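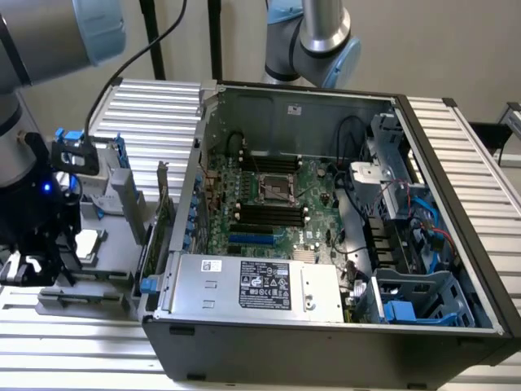
Setup and Maintenance of the Two-Arm Disassembly Cell
Project report, Skilville Technical Program
Nerea Carrasco and Colleen Penner
Jun 10, 2025

1. Purpose

The cell takes apart desktop computers so the parts can be sorted for reuse. It has two arms working over a slatted metal table. Our project was to get it running again after the move to the Salinas building and to write down how it should be looked after. Programming of the removal steps was done by last year's group and is not covered.

2. Fixture and tower position

The tower goes on its side with the open side up. A Dell desktop was used for setup. The parts fixture stands beside the case, close to the gripper, and has separate places for a small square chip-type part and a circuit card standing on edge. We bolted it down first and taught every position from it. In the first week we had done this the other way around and had to reteach the front arm twice.

Clearance at the back rim of the case is tight. The rear arm's lower joint comes close to the metal there, so we limited its speed in that zone to 400 mm/s. Elsewhere it runs at 1000 mm/s.

3. Gripper and cable

The gripper on the front arm dropped out with a communication fault 17 times in one afternoon. Krisztina Szilágyi, our lab supervisor, had us swap the controller board, which made no difference. The fault was in the cable, which pulled tight whenever the wrist turned toward the fixture. We replaced it and left more slack. The fault did not come back in about 6 hours of running.

4. Maintenance

Before each session: check the gripper light, move both arms by hand control through their home positions, and look for loose screws between the table slats.
Weekly: wipe the fingers, check the fixture bolts, check the cable for wear.
After any collision: recheck the fixture position before running a program.

5. Open items

The memory modules still slip in the gripper. Araceli Ventura will try softer finger pads in July. The spare cable is on order from Wedon.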